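Dolov is a robot arm simulation kit made by Salazar, a small software firm in Siltdale. It gives schools and hobbyists a virtual arm to program before they buy a real one - a wonderfully gentle way into a hard subject. The kit was first released in June with seven kitchen layouts.
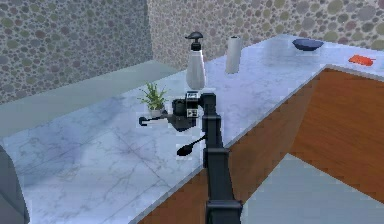

A simulated arm in a Dolov kitchen, with its gripper beside a potted plant.

Lead designer Maricica Stoica wrote the grasping lessons, still the best part of the kit. Version 2, dated 1 Feb 2025, stores up to 3,000 practice runs and adds 100 household objects.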